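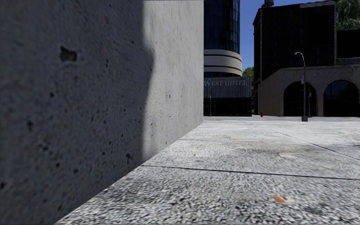 Driss Alaoui asked, after reading the last version of this section, why the shadow edge gets its own pass when the position error there is already averaged into the full run. The averaged number hides it. A route can score well from end to end and still lose its position for a few steps at every shadow edge, and those few steps are what this method measures. Steps 6 through 11 have been rewritten to make that plainer.

Farkow Guide > Simulated Street Tests > 4. Shadow Edge Method

4.2 Running the shadow edge test

Use this section to repeat the Erness result on your own machine, or to run the same test on a different position tracker. You need a working install of the Farkow simulator (section 2) and a tracker that reads one forward camera and reports a position at every step. Trackers that also use wheel data can be run, but turn the wheel data off first. See the note after step 5.

The test sends a simulated sidewalk robot past a long concrete wall, part in shadow and part in direct sun. The same path is driven many times with the sun in different places. Everything else is held fixed, so a change in position error between runs comes from the light or from the tracker's own random start.

Before you start

Check that the street map is the one named Gillusdale and not Gillusdale-flat. The flat map has the same buildings but leaves out the fine wall and pavement texture, and trackers that follow small marks on surfaces will fail on it for reasons that have nothing to do with shadow.

CAUTION: Do not edit the map between runs, even to move a sign or a lamp. The reference path is stored against the map, and the scorer does not warn you when the two no longer match.

Preparing the runs

1. Open the map and load the path file for the wall route. Wait for the surface textures to finish loading. On a slow disk the wall stays smooth and blurry for a while, and a run started too soon will be wasted.

2. Set the weather to clear. Clouds are off by default in new projects but stay on in projects brought over from an older release.

3. Open the sun table and choose the 15-position set. Each position is a fixed height and direction. Do not use the clock slider, which rounds to the nearest step and gives slightly different shadows on different machines.

4. Set automatic exposure to Locked. With it unlocked the camera brightens the picture as the robot goes into shade, and you end up testing the exposure control along with the tracker.

5. Set the number of repeats to 4 for each sun position. Give each repeat its own seed.

Note: Wheel data covers up most of the effect. Karim Ramadan ran the first trial with it left on and got a flat result for every sun position. If your plot comes out as a straight line, check this setting before anything else.

Marking the shadow edge

6. Run the light mask tool once for each sun position. It writes a mask for every camera view along the path, showing which surfaces are lit and which are shaded.

7. Open a few of the masks and look them over. Shadow edges on the wall are often uneven, with bulges and slants that come from the shape of whatever is casting them. A mask with a perfectly straight edge where the rendered view has a crooked one was made at low shadow quality. Raise the quality and run the tool again.

8. Check that dark surfaces have not been marked as shade. Black glass and dark building fronts are the usual mistakes. The tool works from the sun direction and should get these right, but older mask files were made from brightness alone and are still in some shared folders.

9. Save the masks in the project folder. The scorer looks there and nowhere else.

Scoring

10. Run the scorer in edge mode. It picks out the steps where the shadow edge crosses the middle part of the view and works out position error for those steps alone. It then does the same for an equal number of steps taken from other parts of the path.

11. Compare the two numbers for each sun position. Report both. The difference between them is the edge cost.

12. Throw out any run where the tracker lost its position before it reached the wall, and write down how many you threw out. Do not replace these runs with new ones.

What you should see

In the Erness runs the edge cost was highest with the sun low and nearly in line with the wall, so that the shadow boundary moved across the view slowly. High sun gave a small cost. The tracker tended to lock on to the boundary itself as if it were a crack or a joint, and held on to it while real marks such as pits and small holes dropped out on the shaded side.

Iman Kamel repeated the test with a tracker that skips strong straight edges. The cost fell at most sun positions but went up at 4 of them, where the shadow boundary was ragged and no longer looked like an edge the tracker would skip. We have no fix for this yet.

Note: The seed used for the plots in this guide is 229. Seed 42 is set in the sample project and gives slightly lower error on the early part of the path.

CAUTION: These results are from simulation only. Shade in the simulator is more even than shade on a real street, and the camera model adds very little noise in dark areas. Do not use the edge cost from this test to set a safe speed for a real robot.

Section 4.3 covers the same test with moving shadows.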